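Pluletti Two-Tier Wire Counter Shelf, Black

Home > Shop Fittings > Counter Displays > Wire Shelves

Item code: 388
Supplied by: Kondden
Available from: June

The Pluletti is a small shelf for drinks and snacks that stands on a counter or a table. It is made of black wire mesh and it has two tiers. The top is a flat grid. The lower part is an open compartment, like a basket, where bottles can stand upright. It is a good choice for a kiosk, an office kitchen or a school canteen, where people like to see quickly what there is to drink.

Many customers write to us with the same question before they order: will my bottles fit? Please measure the bottle at its widest place, with the label on, and compare it with the height and the depth given on the drawing in your order confirmation. Bottles of soda, cola and juice are the usual load for the lower compartment. Carton drinks are better on the top grid, because their flat bottom stands well on the mesh.
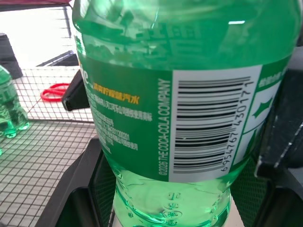
Lemon-flavored soda in a green plastic bottle, label side with the barcode.

If you sell by scanner, we advise to turn the barcode to the back and the brand name to the front when you fill the shelf. The open mesh lets the color of the drink be seen from the sides also.

How to arrange it

Keep one kind of drink in one line, from front to back. When a customer takes the front bottle, the next one of the same kind is behind it and you can pull it forward. With three kinds you get three groups and 9 bottles, and this is the arrangement we recommend for a first filling. Orange juice, cola and green soda look nice next to each other, and the different caps make the groups easy to tell apart.

Bags of chips can lie across the middle of the shelf, over the bottles. Do not press them in, they break easily. Cartons go on top, with the fruit pictures to the customer.

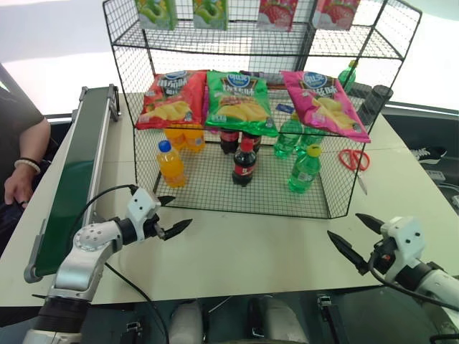

Delivery and assembly

The shelf comes flat in one box. Assembly takes 20 minutes and needs no tools. Please put the lower grid first, then the sides, then the top. Check that all hooks are closed before you load the bottles.

Drinks and snacks are not included. Extra top grids can be ordered separately under the name Banumis. They fit only the two-tier model.

Care

Wipe with a soft damp cloth and dry it after. Please do not use steel wool, it will scratch the black finish. If juice is spilled on the mesh, clean it on the same day, otherwise it becomes sticky and the dust stays on it.

Orders for shops and schools

Our warehouse in Xolalpa keeps 400 shelves in stock during the summer season. For larger orders please write to Nayeli Tlapale in the sales office and tell her the number of shelves and the delivery address. She answers until 4 in the afternoon.

Related items

Kondden price strip for wire shelves, clip-on
Banumis extra top grid, black
Pluletti one-tier wire basket, black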